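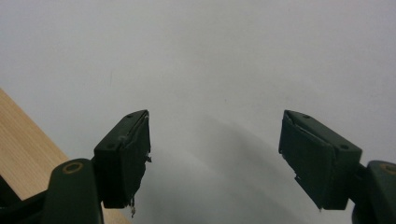

Word count differs between Tastano and exported file

jukora
I draft in Tastano and export to RTF before sending work out. The manuscript shows 2 words over 1,000 in the exported file, but Tastano gives 400 more than that. The Sandoval short fiction call has a hard limit and their form rejects anything above it. Which figure should I trust, and is there a setting that makes the two agree? Scene headings are switched on.

Dranditz
Tastano counts everything in the project by default, including scene headings, margin notes and any text set to "do not export". Open Project, then Statistics, and untick Notes and Excluded Text. The total should then come close to the RTF.

A small gap may remain. Tastano treats words joined by a dash with no spaces as separate words, while most word processors count them as one. Go by whatever the submission form uses. If the guidelines don't say, check the exported file and leave out the title and byline.

marginalia_b
just cut a paragraph, it's always better shorter

inkwell77
Same problem on the older version, where the Statistics box has no Excluded Text option. I compile to a new blank project and count there. Also look for leftover comments at the end of each chapter. Mine held a whole abandoned opening from September.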